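Ludden Publishes Setup and Care Routine for Its Two-Arm Bench Cell

NEROTCOMBE, May 19, 2026 - Ludden, which builds and services small handling cells, today released the full setup and care routine for the Backlund bench cell at its Nerotcombe workshop. The routine covers finger alignment, cable checks and wrist camera cleaning, and is free to download.

The Backlund cell has two arms working over one tabletop. Both carry black two-finger grippers, and the arms often have to work close to the same object. Most of the service calls Ludden took last year on cells of this type came down to worn finger pads or a cable that had crept out of its clip.

"People want to open the controller first," said Torunn Strand, service lead at Ludden. "We start at the fingertips and work back toward the base. Pads, finger screws, bracket, cable, then software."

Under the routine, pads are wiped at the start of each shift and measured every 20 shifts. Finger screws are checked with a torque driver at the same time. A pad worn by more than 2 millimeters is replaced, and its partner on the same gripper is replaced with it. The gripper is then closed on a gauge block and the zero position saved again.

After any finger change, the cell is run on ordinary bench items before it goes back to normal work. A roll of tape is on the list. It has a smooth outer band and an open core, so a finger that is out of line tends to show up quickly.
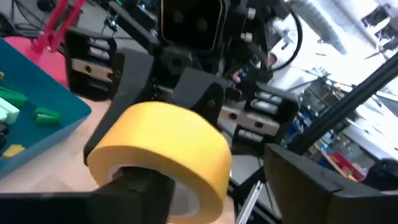 Gunnel Skjelbred wrote in a comment on the draft that the order of the steps should be changed, with the cable check done before the zero position is saved. On her own cell a tight loop had pulled the wrist slightly to one side, and she had reset the zero three times before finding it. Ludden has moved the cable check up.

The log sheet was rewritten as well. It now fits on one page and has a separate column for each arm. Ebbe Lundgren, who keeps the log at Nerotcombe, has entered 224 checks on the new sheet so far.

A matching routine for the Brumine single-arm cell will follow in July.

Contact: Odette Aubert, Ludden press desk, Nerotcombe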